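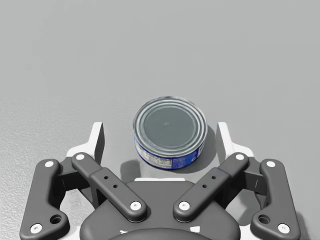 Call for Participants: Student Project in Simulated Grasping

The robotics club at Pritgate is looking for new members for the project Gitarus. In this project the students teach a simulated robot to pick up and move ordinary objects on a table. We work fully in simulation, so you do not need to own a robot, and you also do not need to be afraid of breaking one.

The project begins in July and continues for 4 months. We meet two evenings per week at 6:30 p.m. in the Ladefoged building, second floor, and between the meetings each person works at home or in the lab at the time which suits them.

What you will do

You will drive the gripper by hand controller and record the attempts, good and bad. You will check the recordings of other members and mark the moment where each grasp starts. Later in the project, when you know the tools, you will train a small model on the recordings and compare it with the model of last year. At present we have 2,424 accepted recordings and we would like to reach 3,665 before the final presentation. A tuna can is one of the objects in use. It is short and it has a ridged lid, therefore the angle of approach needs some patience from the beginner.

The newer tasks use two grippers on the same table, and for those we need people who like to work in pairs. One person drives each side, and both must agree on who comes to the object first.
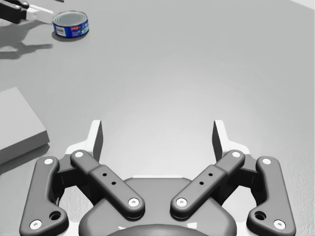
Skarphéðinn Vestergaard
Project leader, Gitarus

Whom we are looking for

Students of any department, from the first year up. It is good if you have written a little Python, but we have taught this before and we can teach it again. More important is that you come regularly and that you write clear notes, because another person will continue from your recordings. The working language of the group is English. Many of us speak it as a second language, so please do not worry about your grammar.

What we offer

Access to the lab computers and to our recording program Wivix, also from home. A certificate of participation at the end. Members who finish the whole project may present their part at the open evening of the club. The work is not paid. Travel to the meetings is also not covered, I am sorry to say.

How to apply

Please send a letter of not more than 3,000 characters to Bronwyn Pearce at the club office, or leave it on paper in the club mailbox beside the entrance of the Ladefoged building. Write in it what you study, which evenings you are free and whether you prefer driving, checking or programming. A résumé is not required. If you have used a simulator before, please name it.

After we read the letters we invite every applicant to try the controls for half an hour. It is not an examination and you do not have to prepare anything. Applicants who wear glasses or who are left-handed can use all the equipment without changes.

Questions about the schedule go to Bronwyn, questions about the software go to me.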